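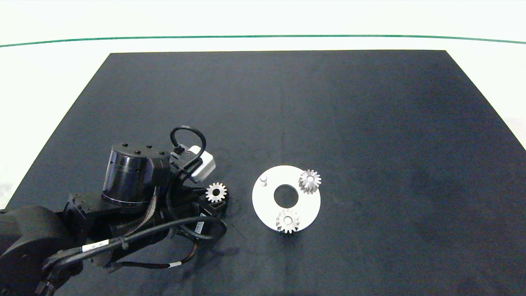
*Small silver spur gear over the gray work mat, bench 4.*

## Cleaning and storing small spur gears between sessions

**Asked in: Workshop and Bench Care**

Our training room in Lirnham keeps a stock of small metal spur gears for the assembly course. Each bench has a dark gray mat on a white tabletop. By the end of August, several gears had a gray film between the teeth, and the mats had begun to show scuff marks. Please advise on a suitable cleaning method for the gears, and on whether the mats require replacement.

**Reply 1** (accepted)

Wipe each gear with a lint-free cloth and a small amount of isopropyl alcohol, then work a soft nylon brush along the teeth and through the bore. Wire brushes should not be used. Dry the parts fully before storage. If the gears are plain steel, apply a very thin coat of light machine oil and keep them in a lidded tray with separate compartments - loose storage in a single tin damages the tooth tips.

Light scuffing does not affect the use of a mat. Replace it when the surface is cut through or no longer lies flat.

**Reply 2**

We use Graltance trays at the Prindwood site. They are adequate, although the lids crack.

**Reply 3**

I agree with the first reply, with one reservation. Members should confirm the material before applying oil. Some silver-colored gears are plated, and others are aluminum. A magnet will identify most steel parts. Our own stock of 516 is inspected every 3 months, and worn teeth are recorded on the bench sheet.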